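December, a little after 9 p.m.

Slept badly again and was up before the alarm. Made oatmeal and ate it standing at the counter while going over the list for the move. There are 34 boxes taped and labeled in the hall now. The kitchen is done except for one pan, two bowls and the kettle. The bedroom is nowhere near done.

Called the gas company at eight. They wanted an account number I had already packed, so I had to cut open a box marked DESK and dig for the folder. Found it under the stapler. The final reading is set for the morning I leave, and I don't have to be in the apartment for it, which helps. The electric was easier. I did that one online in five minutes.

Tetsuya came by before lunch to look at the bookcase. He measured it twice and it will fit his hallway with an inch left over. He offered money and I told him to take it. He'll be back with his brother-in-law's truck. He also took the floor lamp and the box of extension cords. He asked about the rug, but I said no to that. It was my mother's, and even if it's too big for the new place I want to try it there first. 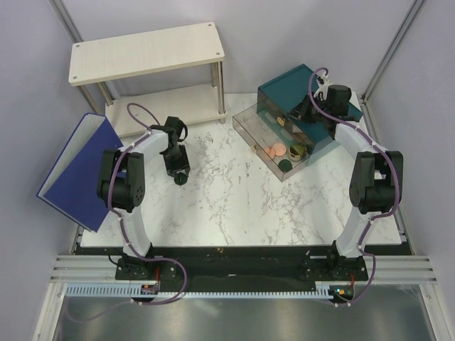 Went out around one to return the library books. One of them was overdue by more than I had thought, the history of the Magyar horsemen that I started in the fall and never got past chapter 3. The fine was small. I closed out my card while I was there and the woman at the desk said I could keep it active by mail, but I don't see the point when the new town has its own library. I walked past it when I went to sign the lease. It's brick, with a ramp, and it closes early.

Picked up a prescription and more tape on the way home. It was raining by then and I had not brought a hat.

Milagros called while I was on the bus. She has the keys to the new apartment and went over to check the radiators for me. The one in the front room knocks. The one in the bath doesn't come on at all, and she has already left a message with the landlord, Mr. Ghaffari. I have only met him once, at the signing. He seemed all right - slow to answer, but he read every page of the lease aloud with me and crossed out the part about the storage unit when I asked him to. She said the windows have been painted and two of them stick.

She also wanted to know if I'd decided about the back bedroom, whether it's going to be an office or a guest room. I told her an office with a couch. She said that was both.
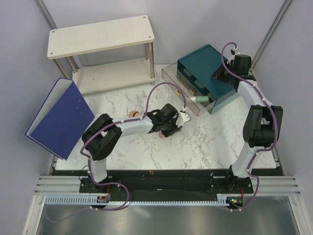
Worked on the closet from three until it got dark. I filled two bags for donation, mostly shirts, and one for the trash. I kept the gray suit. I don't know when I'd wear it but it still buttons. In the pocket of the old raincoat I found a ticket stub and a letter from Shigeru Yagi that I must have carried around for a whole winter. It was mostly about his knee and the price of heating oil. He signs off the same way every time, "more when there is more." I sat on the bed and read it through and then lost half an hour looking for the others. They were in the shoebox with the tax receipts. I put them all together with a rubber band and wrote LETTERS on an envelope, and that will travel in my own bag.

I should write him with the new address. I should write to several people with the new address. Started a list on the back of the gas bill and got as far as 5 names.

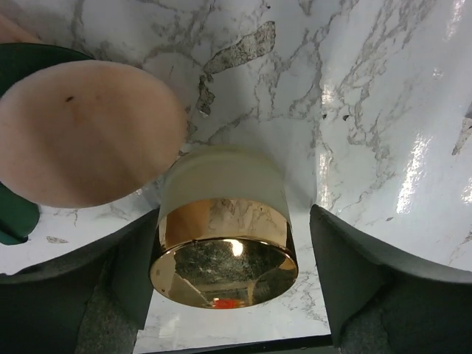
*Photo: Atif Sial*

Supper was eggs and the end of the bread. The freezer still has peas, a bag of dumplings and something in foil that I did not label. I'll eat the dumplings tomorrow and the peas the day after.

The upstairs neighbor had people over and there was music until a little while ago. I won't miss that. I will miss the light in the kitchen, and being able to walk to the hardware store.

For tomorrow: bathroom cabinet, change of address at the post office, call Milagros back about the radiator. Also find the screws for the bed frame. I had them in a jar on the windowsill last week and the jar is not there now.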